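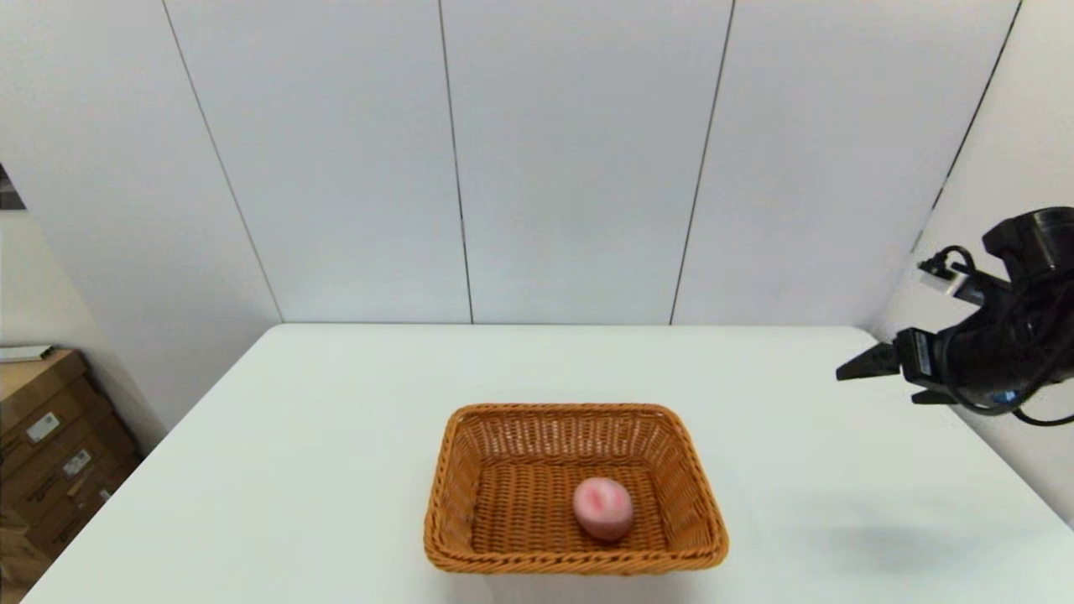

Retail Loss Prevention and Premises Security Inspection
Bandamton Road Store, Reston
Checklist with inspector's comments
Date of visit: February 19, 2026
Reason for visit: routine, following the July inspection

Items are marked Satisfactory, Action Needed or Not Inspected. Comments are given where the mark alone would not be clear to store management.

Section A - Entrances and car park

A1. Main doors lock and release correctly: Satisfactory
A2. Entrance alarm gates respond to a live tag: Action Needed
The left-hand gate responded at every attempt. The right-hand gate did not respond when the tag was carried below waist height. Fu has been asked to attend under the existing service agreement.
A3. Car park lighting: Action Needed
Two lamps beside the trolley shelter are out. The same fault was recorded in July and the job was closed without a repair date.
A4. Procedure for vehicles parked after closing time: Satisfactory
Staff on the late shift knew that they should note the registration, stay inside the building and telephone the police non-emergency line. They should not approach the occupants.

Section B - Sales floor

B1. Clear view of aisles from the service desk: Action Needed
A seasonal display at the end of aisle six blocks the view of the cosmetics wall. It should be lowered or moved.
B2. High-value goods tagged: Action Needed
A sample of 225 items was checked, of which 204 carried a working tag. Most of those without one were razor blades and small electrical goods delivered that week. Tagging is to be completed before goods leave the stockroom.
B3. Fitting room control: Satisfactory
Numbered discs are in use and were handed out correctly during the visit.
B4. Self-service tills attended: Satisfactory

Section C - Cameras and recording

C1. All cameras showing a picture: Satisfactory
All 32 cameras were viewed from the security office.
C2. Clock on recorder correct: Action Needed
The recorder was four minutes slow. Recordings passed to the police must carry the correct time - please reset and enter the change in the log.
C3. Recordings kept for the required period: Satisfactory
C4. Notices telling customers that recording takes place: Satisfactory

Section D - Cash and keys

D1. Safe locked when unattended: Satisfactory
D2. Cash held overnight within the limit of 4000: Satisfactory
D3. Key register complete: Action Needed
The stockroom key was signed out on three occasions with no return time entered. All keys were present when checked.

Section E - Staff knowledge and incident records

E1. Staff can describe the procedure for a suspected theft: Satisfactory
E2. Exclusion notices held and up to date: Action Needed
Four notices in the folder have expired. Expired notices must be removed, and must not be relied upon when refusing entry. A change in a person's clothing or appearance does not affect a notice that is still in force, but staff should be sure of identity before acting and should refer any doubt to the duty manager.
E3. Incident forms completed on the same day: Action Needed
Two forms were unsigned. One gave no description of the goods recovered.
E4. Panic button tested monthly: Not Inspected
The Larura monitoring line was engaged during the visit. The store is to carry out the test and send the result with its reply.

Overall result: Pass, subject to the actions listed

Items A2, B2 and C2 are to be completed within seven days. All other actions are to be completed within 28 days. A written reply should be sent to the Reston area office, giving the date on which each item was finished.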